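Home | Notebook | Cells | Safety | Parts | People | Search

Push cell notebook
Aug 28, 2023

Spent the morning with the draft rules for the push cell, the ones Rigoberto sent round after the Caltik visit. Writing this down while I'm still annoyed, and I'll tidy it up before the review. If you only want the changes I'm asking for, they're near the end.

The draft runs to 15 rules. It was copied from the palletizing cell downstairs with the word "pallet" swapped out, and in rule 6 it wasn't even swapped out. I don't object to having rules. I object to rules that were written for a machine moving bags and then applied to a rod nudging plastic blocks around a board, because people will read the first page, see that it has nothing to do with what they're doing, and skip the second page, where the two rules that matter are hiding.

What I did was go through them with the cell in front of me and ask of each one: what would I see if somebody broke this? If I couldn't say, I put a question mark in the margin. There are a lot of question marks.

Rule 1, "The operator shall remain aware of the robot at all times." Question mark. Aware how? I was aware of it last week when I leaned over to fix a block and Baltazar hit resume from the other side. Being aware of it did nothing for me. What would have helped is a rule that says the person reaching in holds the enable pendant, full stop, and the one at the keyboard can't resume until it's handed back. The pendant cable reaches. I checked.

Rule 2, speed. The draft says "reduced speed during setup" and gives no number. Our controller config has a cap of 400 mm/s in the normal profile and nothing separate for setup, so "reduced" at the moment means whatever the last person typed. I grepped the logs and the last person typed 299, which looks like somebody was told to keep it under 300 and took that literally. Fine, but where did 300 come from? Kartini thinks it was carried over from the old arm. So we have a number nobody chose for this arm, kept by a person who didn't know why. I'm not saying it's wrong. I'd like someone to measure the stopping distance with the rod on and write the number next to the date they measured it.

Rule 4, tool checks. "Inspect end effector daily." I asked three people what they look at. Neelam tugs on the clamp collar and looks for slip. Baltazar looks to see that the rod is there. Kartini does nothing, since she assumed Neelam had done it, and to be fair Neelam usually had. All three have been signing the same sheet. I've got a page of signatures that means three different things.

My proposal for rule 4:
Collar: grip it, twist by hand, no movement.
Rod: run it to the touch-off point and compare the height with yesterday's. If it has changed by more than the thickness of a feeler gauge leaf (Neelam to pick which leaf), stop and reseat.
Tip: look for burrs. A burr drags on the wood and then everyone blames the controller.

Rule 5, clearance above the board. This one I like, though whoever wrote it got it by accident. The tip should travel just clear of the wood and never press on it. When it presses, the arm doesn't fault right away; it leans, and you get a nice quiet dent in the board and a slightly bent set of numbers for the rest of the run. Two dents so far, both after the board was unbolted and put back. Which brings me to a rule that isn't in the draft at all.

Missing rule: what happens after the board moves. The board is bolted to the table, so people treat it as if it were part of the building. It gets taken off for cleaning. It goes back on with a little play in the holes. The camera side copes, more or less, because it finds the marker in the corner and works everything out from there. The height doesn't come from the marker in our setup, though, it comes from a touch-off stored in a file, and the file doesn't know anybody has been near it with a wrench. So: board off, touch-off void. One line. I'd trade rules 7 through 11 for that one line.

And on the marker, since Maricruz asked. It has to be in view, flat, and not half covered by somebody's coffee napkin. The draft says "ensure fiducials are clean." There is one fiducial. Saying "fiducials" makes a new person go hunting for the others. Small thing, but I watched the new person do it.

Rules 7 to 11 are about load. Maximum stack height, load shift, dropped load, wrapping. Strike them. We don't lift anything. If the worry is a block being shoved off the edge of the board, then say so, and say whether the arm is allowed to chase it (no).

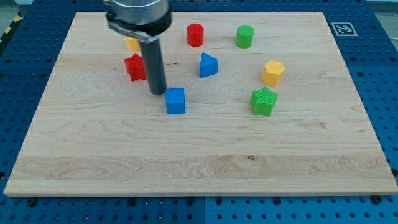
I ran the reset procedure after lunch the way the draft has it, to see how long it takes if you obey every word. Home the arm, lock out, walk round, sign, place blocks, sign, walk back, unlock, confirm. By the fourth reset I was already thinking about skipping the second signature, and I'm the one reviewing the thing. Over the Plellum data plan, which wants 3000 pushes with the layout changed by hand between batches, that is a lot of signatures by tired people. I don't believe a signature on the thirtieth sheet of the day. I'd sooner have one interlock that works than two boxes for a pen.

Kartini disagrees with me on this and I should put her side down properly. She says the signature slows people down and the slowing down is the point. She worked at Ulloa before here and they had a person get a hand pinched on a cell everyone called harmless, and it was during a reset, and there was no sheet. I asked whether there was an interlock. There wasn't one of those either. So I don't think the story settles it, but she's right that I tend to wave away the small arm because it's pushing toys. A rod of that shape coming straight down on the back of a hand isn't a toy, blunt end or no blunt end. I've changed my note on rule 12 from "strike" to "keep, reword."

Rule 12 reworded: no hands over the board while drives are on, including to straighten a block, including for a second. Use the stick if one has tipped over. (We need a stick. Baltazar has been using a ruler.)

Rule 13, floor tape. It says stay behind the tape during motion. Good, except the keyboard is on the wrong side of it. Either the desk moves or the tape does. I'm not going to sign a rule that I break by sitting down.

Rule 14 says the cell conforms to "applicable standards." I asked Rigoberto which. He said the Caltik people had put that in. I asked whether Caltik had looked at this cell or only at the one downstairs, and he's going to find out. Until he does I don't want that sentence in, because somebody outside will read it as meaning an assessment was done. We did a risk assessment when the arm went in. It covered the gripper, which came off months back. As far as I can find, no one has redone it for the rod. That worries me more than anything else on this page.

Rule 15, "Any deviation shall be reported." To whom? There's no name. Put a name.

What I'm asking for:
1. Risk assessment redone with the rod fitted. Before October, when the Orel visitors come and will want to stand close.
2. Stopping distance measured, setup speed set from it, date written down.
3. Pendant goes with the person reaching in.
4. Board off means touch-off void.
5. Rule 4 as above, with Neelam showing the other two what she does.
6. Rules 7 to 11 gone.
7. Rule 14 gone until we know what it refers to.
8. Desk or tape, pick one.

Left over, not for the review: the reset layout is supposed to be random, and it isn't. People put blocks where their arm reaches comfortably. I did it myself this afternoon – everything up one end and a big bare stretch of wood at the other. If the plan says random it ought to print out positions and we ought to follow them. Maricruz says a script for it exists. I've heard that before, so I'm writing down that she said it. She also wants a photo taken after each reset so the starting layout can be checked against the list later, and I've no objection as long as somebody looks at them.

Added, end of day: Rigoberto read this over my shoulder and says the number in rule 2 was never from the old arm, it was his, and he picked it because it felt slow. So now we know. Still want it measured.

Neelam picked the feeler leaf. It's in the drawer with the hex keys, blue tape on the handle. Please put it back there.

Recent entries
Touch-off file: who writes to it and when
Second dent in the board
Removing the gripper, notes on the collar
Ulloa cell layout, Kartini's sketch
Enable pendant cable, length and routing
Questions for Caltik

Notebook maintained by the push cell group. Corrections to Maricruz Cisneros. | Back to top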